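The Joy of a Well-Cleared Tray
September
By Nerea Paredes

I have been eating lunch off a tray for 23 years, in four offices and one very drafty print shop, and I'm still fond of the minutes that come right after the last bite. Everybody's talking, someone is hunting for their keys, and there in front of you is this little landscape of plates and wrappers waiting to be dealt with. I love dealing with it!

So when Remedios Aguirre asked me to write about clearing up, I said yes before she'd finished the sentence. Remedios helps run the lunchroom at Clasto, where 900 people eat in shifts, and she has opinions on racks, bins, sponges and where a chopstick ought to go. Her first opinion is that the rack belongs on the table, right beside the tray. You lift a plate, you turn it, you set it between the pegs. No walking across the room with a stack against your chest.
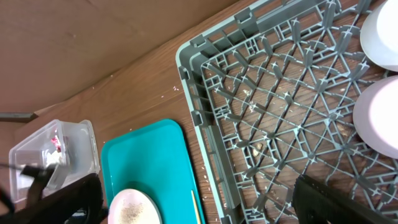 Two plates up on edge, and an oval one still on the teal tray with its crumbs.

I've come around to the gray plastic kind of rack, the sort with a base like a garden trellis. My old wire one pinched everything. With pegs sticking up all over, a plate will stand nearly anywhere you try it (bowls are another story, and I'll fight anyone who says otherwise). Crumbs do fall straight through the lattice, so pick up the whole rack now and then and wipe beneath it.

Then there's the question of order. Teodoro Peñalver, who trains the evening crew, starts with paper every time. Napkins and wrappers first, then food, then dishes, small ones last. I used to do it exactly backward, plates first, and I'd end up chasing a napkin around with my elbow.

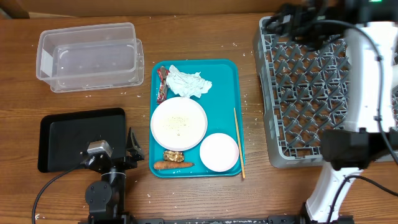 WORDS: NEREA PAREDES | WITH THANKS TO REMEDIOS AGUIRRE

A lunch like this is a lovely one to practice on. The red wrapper and the bunched-up napkin are easy wins. The big plate still has something pale and creamy on it, flecked with dark specks, so it wants scraping before it goes anywhere near a rack. The carrot and the golden fried piece have wandered off onto the tray itself, as food does, and the clean little plate can wait its turn. Take the chopstick before you move the tray, or you'll hear it hit the floor.

For the trash, Remedios swears by a clear bin with an open top, kept within arm's reach. You see at a glance what's gone in, and a fork that's been swept up with the paper gets spotted right away. I copied her at home and have rescued 2 teaspoons so far.
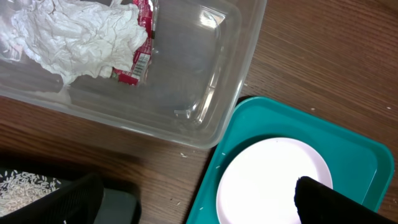 The Table & Pantry Desk

With the paper in the bin, the tray feels half done already, and the rest is small stuff. Those tiny white grains that stay behind on the teal plastic look to me like rice, and rice is my old enemy. Let it dry and it brushes off; go at it with a wet cloth and you'll be smearing it until dinner. Do the tabletop after the tray, working toward yourself with one hand cupped at the edge.

Related
Six Lunches That Travel Well
The Collado Teapot, Twenty Years On
Can You Love a Dishcloth? We Tried 6
Pantry Shelves: Letters from Readers

Comments

Tshepo Gumede
Paper first, yes! My mother taught me glasses first and I've never forgiven her.

Eusebio Bravo
Disagree about the rice. Damp sponge, one firm pass, finished. Good piece though.

Tshepo Gumede
Eusebio, one pass? With sushi rice? Come and do mine.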